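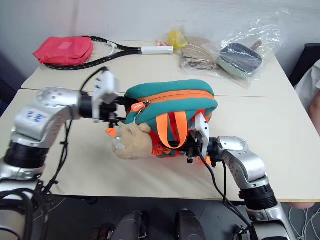 双腕ロボットと一緒に梱包台を回すための手順(返品・検品チーム向け)

セセル倉庫の返品検品にロボットが入って、最初の夏が過ぎました。7月の立ち上げのころは「腕が二本あるなら、もう私たちの手はいらないのでは」という声もあり、休憩室でもずいぶんその話になったものです。いま作業台のそばに立っていると、仕事の量より中身のほうが変わったなあと感じます。持ち上げて、向きを変えて、また置くという動作はかなり減りました。そのぶん、見て決める時間が増えています。

このページは、これから新しく台につく方のために、ふだん私たちがやっている流れをまとめたものです。少し長いですが、お茶でも飲みながら読んでくださいね。

1.始業前
まず台の上を拭き、天板の継ぎ目に段差がないかを手のひらで確かめます。小さなファスナーの引き手は、ここにとてもよく引っかかります。次に、腕の可動範囲に自分の椅子や台車が入っていないかを見てください。ケーブルは床の黄色い線の内側にまとめます。最後に停止ボタンを一度押し、解除して、画面が「待機」に戻れば準備完了です。

2.品物の置き方
返品には本当にいろいろなものが来ます。リュックの次がフライパン、その次がテニスラケットということも珍しくありません。置くときは次のようにお願いします。

・かばん類はファスナーを閉め、肩ひもを手前に向ける
・ぬいぐるみ状の飾りがついたものは、飾りをつかませない向きにする
・柄のあるものは、柄を台の外に出さない
・透明な袋に入ったものは、口を折ってから置く

やわらかい品物は形が決まらないので、つかみ損ねが多くなります。子ども用のかばんなら、中に紙を軽く詰めるだけでずいぶん違いますよ。詰めた紙は検品が済んだら抜いて、また次に使ってください。

3.ロボットが持っているあいだ
品物が持ち上がったら、担当者は傷、汚れ、縫い目のほつれを見ます。手は出さず、台の端か膝の上に置いておきましょう。落ちそうになると、つい手が伸びてしまうものですが(私もいまだにやりそうになります)、落ちたら落ちたで構いません。停止してから拾えば大丈夫です。裏側を見たいときは画面の「返す」を押し、腕が止まるのを待ちます。

4.迷ったとき
再販できるかどうかを決めるのは人の役目です。判断に困ったら「保留」を押して、品物を青い箱に入れてください。保留の数で叱られることはありません。午後の便の前に、ナヤラ・ミランダさんが一緒に見てくれます。

5.交代と休憩
台の担当は、見る係と置く係の二人一組です。以前は一人で一日中持ち上げていましたが、いまは一時間ごとに係を入れ替えます。見る係は体が楽なかわりに目が疲れるので、交代の時間は忙しくても守りましょう。一日の目標は一台あたり243点です。届かない日は、理由をひとこと日誌に書いておいてもらえると助かります。

6.終業時
腕を待機姿勢に戻し、指先の板を乾いた布で拭きます。つかみ損ねた品物は、種類と置いた向きを記録表に残してください。この記録をもとに、設定担当のウェリントン・レイチさんが毎週つかみ方を直しています。「黒い手提げ、横向き、すべった」くらいの短い書き方で十分伝わります。

操作の練習をしたい方は、始業前の30分、二番台が空いています。申し込みは台の横の用紙に名前を書くだけです。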